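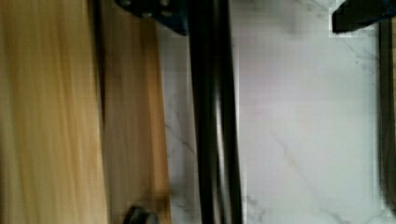

Connecting Plorgate to your Pakzad inventory

When the two accounts are connected, items and stock levels in Pakzad are copied to Plorgate so they can be added to estimates and work orders. Prices are copied only if you turn on price sync (see step 7). Customer records are not part of this connection. They are covered in the section on contacts.

You need an Owner or Admin role in Plorgate and a Pakzad login that can create access keys. Office Staff users can view the connection status but cannot change it.

Before you begin

Check that every item in Pakzad has an item code. Items with a blank code are skipped and listed in the import report. If two items share a code, only the one edited most recently is imported.

If your account was set up by a Trimix reseller, a connection may already exist. Open Settings > Linked Accounts and look for Pakzad in the list. Do not add a second connection. Ask the reseller to transfer the first one to you.

Set up the connection

1. In Pakzad, open Account > Access Keys and click New Key.

2. Enter a name for the key. Use something you will recognize later, such as "Plorgate inventory."

3. Set the key's permission to Read Only, or to Read and Write if you want Plorgate to lower stock counts when a work order is closed. Click Save and copy the key.

Caution: The key is shown once. If you close the window before copying it, delete the key and create a new one.

4. In Plorgate, open Settings > Linked Accounts and click Add Account. Choose Pakzad.

5. Paste the key into the Access Key box and click Verify. The status changes from Not Connected to Verified. If you see "Key not accepted," check for a blank space at the end of the key.

6. Under Locations, select the warehouses and trucks you want to bring in. The Basic plan allows 3 locations. On other plans there is no limit.

7. Turn price sync on or off. With price sync on, the Pakzad price replaces the Plorgate price each time the accounts sync, including any price you typed in by hand.

8. Click Preview. Plorgate lists the first 20 items so you can check that names, codes and units are in the right columns. To move a column, click its heading and choose another field.

9. Click Start Import.

You can leave the page while the import runs. A message appears in the notification panel when it is done. Avoid editing items in Pakzad until then.
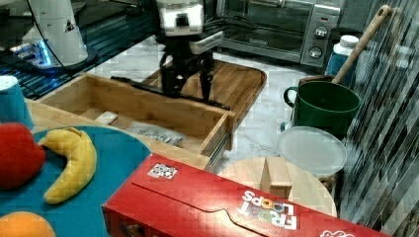
Open wooden drawer on a marble countertop.

Check the import report

Open Settings > Linked Accounts > Pakzad > Reports and choose the latest entry. The top line gives the result, for example "3,273 items imported, 20 skipped." Click the skipped number to see the item names and the reason for each one.

Missing code: Add an item code in Pakzad. The item will come over at the next sync.

Unit not recognized: Plorgate does not have a matching unit. Add it under Settings > Units, then click Retry next to the item.

Archived: The item is archived in Pakzad. No action is needed unless you still use it.

The report can be downloaded as a spreadsheet. The "Imported by" column shows the name of the user who started the import (Anouk Bakker in our sample file), and it stays the same even if that user is later removed.

Sync schedule

After the first import, the accounts sync every hour. To sync right away, click Sync Now. The button is gray while another sync is in progress.

Note: Stock counts on an open work order are not updated by a sync. Close and reopen the work order to see the new count.

If you also use Grernetti for purchase orders, set its sync to a different part of the hour. When both run together, received items can show as pending until the next sync.

Disconnect the accounts

1. Open Settings > Linked Accounts and select Pakzad.

2. Click Disconnect and choose whether to keep or remove the imported items. Items used on an estimate or work order are kept in either case.

3. Type your password and click Confirm.

4. In Pakzad, delete the access key you created for Plorgate.

Caution: Removed items cannot be restored from Plorgate. If you reconnect later they will be imported again as new items, and any notes or photos you added to them in Plorgate will be gone.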